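Washing and storing household textiles: your questions
14 Jun 2022 — by the Weridis home care desk

Can I wash dark and light cloths together?
Only after the dark ones have been through two washes on their own.

What temperature should I use?
Follow the label. If it has gone, 30 degrees is safe for most cottons.

Do you take old textiles?
Yes, at our Worance shop, up to 8 bags a visit. The collection closes for the whole of July.

Why do my waffle cloths shrink?
The weave tightens in the first wash. Pull them into shape while damp and dry them flat. 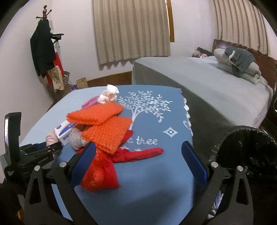

Orange waffle-weave cloths on a light blue table cover.

Can I iron a printed cover?
Iron it inside out on a low heat — never straight onto the print.

Last updated: 14 Jun 2022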